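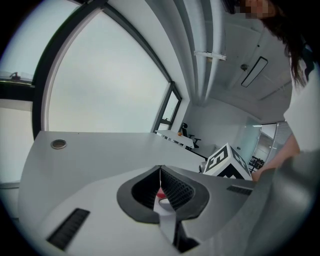

*At the white desks by the window, marker cube in reach*

I'd gone to the Jondivell open day for the biscuits, really, and came home with two pages of notes on house rules! Iason Galanis showed our group round and he's very keen on them. Every recording session gets a written sheet, and a copy goes in the folder before lunch.

My favourite rule: if a marker gets covered or scuffed, you stop and say so out loud. You don't tidy it up afterwards. They've kept 2527 recordings so far and thrown out 346, mostly (he says) for breaking that one.

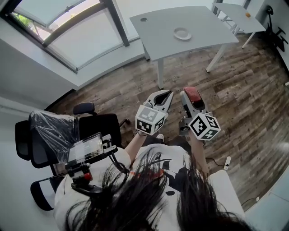 *Both grippers up, one open and one closed*

Cables have their own paragraph on the sheet, and I did ask about the one on the floor. Walking routes get checked before anyone puts the kit on, apparently. Sessions stop at 90 minutes, full stop, which I'd like brought in at my work please.

Next open day is at Cluvlow. I've put my name down already.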